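Two grippers, one cable, and a spec sheet I no longer believe

I have been putting off writing this one up, mostly out of a suspicion that it would annoy everybody who sent me something to test. September 2020 seems as good a time as any to get it over with.

The short version is that I spent most of August comparing two parallel grippers, the Falcão and the Oster, on the same arm, with the same wrist camera, doing the same boring job. The job was taking a coiled cable out of an open cardboard box and putting it back. I ran each gripper 412 times. The Falcão costs a good deal more, and its brochure uses the word "adaptive" on every page. The Oster comes in a plain carton with a folded sheet of instructions in very small type.

Readers who were here last year will remember that I said unkind things about the Skodthorpe controller. I still have it and I still use it, and I will come back to it further down, where I have to take one of those things back.

Why a cable? Every gripper demo I have sat through uses a block, a cup or a piece of plastic fruit. A block will forgive nearly anything. You can be a quarter inch off, come in crooked and close too fast, and the block just shuffles over until it is where you wanted it. A coil of cable does none of that. You close on one loop and get three, or you close on three and get one, and then the other end catches on the wall of the box and the whole box comes along for the ride. If I were buying a gripper for a packing line I would want to know about that long before I cared about the fruit.

So, results. The Falcão got the coil out and back in without help on 311 of its runs. No, wait, that was the count before I threw out a batch where I had the finger spacing wrong and redid it. The proper count is lower and I have decided not to quote either figure until I have gone through the log a second time. What I will say is that the gap between the two grippers was small enough that I would not bet lunch on it. After reading the brochure I expected a landslide.

Where the Falcão does do better is in the approach. The fingers are slimmer and it gets down beside the wall of a box where the Oster has to come in at an angle. If your parts live in corners, that matters. Where it does worse is everything to do with force. There is a setting that runs from zero to 700, in units the manual never names, and as far as I could tell nothing changes at all below 200. Somewhere above that it goes from a polite hold to a proper squeeze with very little in between. I wrote to the maker and got back a PDF of the page I was asking about.

The Oster is cruder and I ended up liking it more. It opens, it closes, it tells you how far apart the fingers are, and the number it gives you agrees with a ruler. The screws in the fingers are ordinary ones you can get at with an ordinary driver, so swapping pads takes a couple of minutes. I have had expensive grippers that wanted a special key, and I have lost the special key.

Now the camera. Both makers sell the idea that a small camera at the wrist sees "what the gripper sees", and I would like people to be a bit more careful with that. What it mostly sees is the fingers, a piece of the table, and then everything else in the building. Ours takes in a great deal of floor. A shiny floor is full of reflections, and reflections move when the arm moves, and I am convinced (I can't prove it) that a fair share of our bad grasps came from the software paying attention to something well past the edge of the table. A colleague's answer was that more data would sort it out. Maybe. I have heard that about a lot of things.

I asked for a matte sheet to hang behind the table and was told it would make the test unrealistic. Fair point, I suppose, although a packing line doesn't usually have a row of humanoids looking on either.

Then there is the table itself. I use a green top with a small yellow rectangle on it, which I treat as a fixed reference so I can check the view between runs. Do this. It costs nothing. On run 471, counting both grippers in one sequence, I noticed the rectangle had drifted in the view, and I traced it to a loose camera bracket. Every run since the last check had to be repeated. Without the mark I would have blamed the gripper, and I would have been rude about it on this page.

Back to the Skodthorpe controller. Last year I called it slow, and I said the stop button was in a silly place. The button is still in a silly place. The slowness turned out to be my own doing, a logging option I had switched on and forgotten. With that off, it kept up with both grippers all month and never dropped a command that I could find. I am sorry, Skodthorpe. Please move the button.

People at Birnville have asked whether I would buy the Falcão for their sorting bench. For deep boxes with parts tight against the wall, yes, if someone else is paying. For anything else I would get the Oster, spend the difference on spare finger pads and a better camera bracket, and try it for a month on whatever you really handle. Use your worst part, the one the sales rep asks you to put away before the demo.

Next month I want to repeat the whole thing with the box lid half closed, which I expect to go badly for both of them.

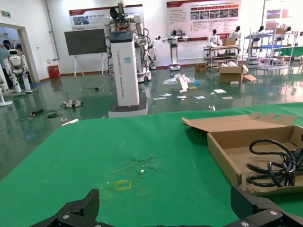
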